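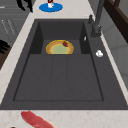 A morning with the sink cell at Avbridge

The Avbridge open day was held on June 3, 2023, in the old dairy building on Lougher Road. Most visitors went straight to the packing line on the ground floor. I had signed up for the smaller tour upstairs, which covered one robot cell and nothing else: the kitchen sink cell, known in the building as Tolby.

Tolby exists twice. There is a two-handed robot at a real counter in the back room, and there is a simulated copy that runs on a rack of computers next door. The tour was mostly about the copy. It gets more use than the real one, and it needs more upkeep than I would have guessed.

We were a group of 11, standing around two large screens. The engineer who led us started with the setup. The sink, faucet and counter were modeled first and are now locked, so that only two people on the team can change them. Everything loose is kept in a separate file, which covers plates, food and small items. A run begins by loading the locked part, then placing the loose items, then bringing in the robot with its arms raised. If any loose item is found overlapping another at the start, the run is thrown out and logged.

A setting I had never thought about is how deep a thin object is allowed to sink into a surface before the software pushes back. Too strict and a plate shakes on the floor of the basin. Too loose and it settles into the sink as if into mud. The team spent most of their first spring on that one value, and they still test it after every software update.

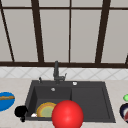 The regular check is done in the morning before anyone starts work. It takes five minutes if all is well. The hands are opened and closed with nothing in them, each finger is moved to its end stop, and the joint readings are compared with a saved file. Next the robot touches a few fixed points on the sink. If a fingertip is off by more than the limit, the cell stays closed until the cause is found.

Once every 3,000 runs there is a longer service. The finger shapes are reloaded from the original drawings, the friction values are compared with those of the real rubber pads, and old log files are moved to storage. The real robot gets its own service in the same week, with new pads and a look at the cables in the wrists. Doing both together keeps the two versions close to each other. 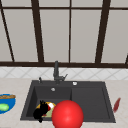

Checking the camera views is a separate job, and the part of the tour I found most useful. A view that has drifted a little still looks fine to a person, but the robot will reach short. The engineers line up a saved outline of the sink with the current view and look for gaps. They don't like to use the step between the two sections for this, as loose items can get in the way. On our screen the big red ball was over the front rim and hid the near end of the step, right next to the yellow plate. So they go by the back rim, where the faucet and the small round white-and-silver button to the right of it are easy to pick out. The slanted window bars are ignored.

Someone asked what breaks most often. The answer was the thumb. In the simulated hand the thumb joint has a habit of jumping when it is pressed against a wall, and the fix so far is a softer motor setting plus a limit on speed near the sides of the basin. The repair log for this fault alone has its own folder.
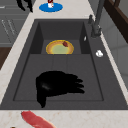

The real hand has a related problem, though the cause is a worn gear and the cure is a new one. The gears come from Evby and the team keeps spares in a drawer by the door. Swapping one means taking off the back of the hand, four small screws and a ribbon cable. We were shown a removed gear, passed around in a plastic bag. The wear was hard to see until it was held next to a new one.

After a repair of either kind the cell has to complete 1,000 runs before its results are counted again. On the computers that is an overnight job. For the real robot they use a shorter list of moves - it would take too long otherwise - and a person stays in the room the whole time.

The tour ran over and we missed the start of the talk on the packing line. Coffee was in the hall by the loading dock. Parking at Lougher Road is tight, and visitors for the next open day are asked to use the field behind the building.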